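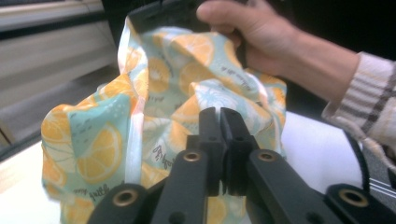
Equipment spend is at 61 percent of the line as of this report, and we need a decision from you on the second half before June. Short version – the hand-held grippers are bought and in use, the arm isn't ordered yet, and I would like to move some money between the two. The bag work is where most of our gripper hours go now. Soft fabric, deep folds, one person holding the dark rim up and open with the right hand while the jaws come in at the middle crease. The orange slice print bag is a good hard case because it bunches up and the pattern goes every which way in the folds. Budget assumed boxes and cups. Bags eat more time and more fingertips.

Report date Dec 2, 2023. Prepared by Dalibor Danko for the Flullska equipment grant.

Bought so far
2 hand-held grippers from Groltirix, both delivered, both in daily use. Spare jaw tips, first pack. Cables and straps, paid out of consumables and not equipment, please tell me if you want that moved. Invoices are in the shared folder, the second one was scanned upside down, sorry, will redo.

Not bought
The arm. Janier quoted us in the summer and the quote has lapsed. New one asked for. Bednárik also quoted, cheaper on the arm itself but the service contract is separate and they want the first year up front. I have not signed anything. My lean is Janier if they hold the old price, Bednárik if they don't. Would like your view on paying service in advance, the grant terms are not clear to me on this (section on prepaid costs, second paragraph).

Wear and spares
We planned one set of tips per gripper for the whole period. Too low. Fabric work means lots of short closes on thin material and the tips are getting swapped sooner than the budget says. Asking for 500 dollars to go from travel to spares. Travel is underspent anyway, the June site visit was done by phone. Groltirix sells tips in packs of 100 at a better price but that is more than we'd use, so the smaller pack again unless another grantee wants to split one.

Staff time
Two people per session on bags, one to hold and one on the gripper. The plan had one. No extra money asked for this period, we are covering it by running fewer sessions. If the arm slips past spring I will have to come back to you on hours.

Schedule
Grippers – done
Spares – reorder waiting on your OK for the transfer
Arm – quote, then order, then delivery. Both firms give long lead times so the order date matters more then the price gap, in my opinion
Table and mounting for the arm – not started, no point untill we know which base plate

What I need from you
Yes or no on the 500. A line in writing on prepaid service. And whether the arm can be ordered in this grant year and delivered in the next one, Bednárik asked and I couldn't tell them.

Updated budget sheet to follow when the Janier number comes in.

Dalibor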